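Trunk paste on mature trees -- worth it or snake oil?

gritty_loam
Posts: 1416
My neighbor swears by Bodmont trunk paste. He paints it on every fall and says it keeps borers out. I have an old leaning tree out back and he's after me to do mine before the end of October. A tub is $32 and I'd need more than one. Has anyone here seen it do anything, or does it just make people feel busy?

zone6skeptic
Feel busy. I used it for 5 years on two apples and left a third alone. The third one is the best tree I have.

marlpit
One tree left alone doesn't prove much. Different rootstock? Different soil? I put Bodmont on young peaches and the sunscald stopped. Thin bark needs help. Thick old bark, probably not.

zone6skeptic
Could also be that you had milder winters. Did you leave any peaches bare to compare?

marlpit
No, because I like peaches.

gritty_loam
OK, but mine isn't young. Thick trunk, leans hard, blotchy bark. Looks a lot like this one: 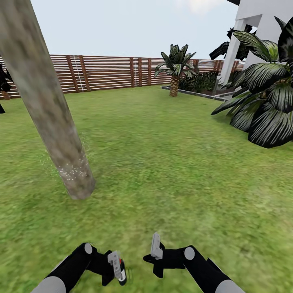
Leaning trunk with mottled bark, pale specks low down (a render)

What I want to know is whether blotches like that mean anything is wrong. Neighbor says yes, obviously.

hollow_acre
Your neighbor is guessing. Plenty of healthy trees have patchy bark. Sycamores look like a bad paint job their whole lives. What species is yours?

gritty_loam
No clue. It came with the house.

hollow_acre
Then find that out before you buy anything. Look for holes, sawdust at the base, oozing, or bark that lifts when you push on it. If you find none of that I'd leave it be.

cluten_fan
I'd skip Bodmont and get Cluten. Thinner, goes on with a sprayer, lasts 6 months. My trees love it.

zone6skeptic
How do you know they love it?

cluten_fan
They look great??

marlpit
Please don't seal an old trunk with anything if you don't know what's under it. And the lean would worry me more than the bark. Has it moved since you bought the place?

gritty_loam
Don't think so, but I never measured. Grass is flat on both sides and I don't see any cracks in the soil.

marlpit
Good sign, but get an arborist out if it could reach the house. Someone who doesn't sell paste.

gritty_loam
It can't. It might reach the neighbor's shed -- maybe that's why he's so interested.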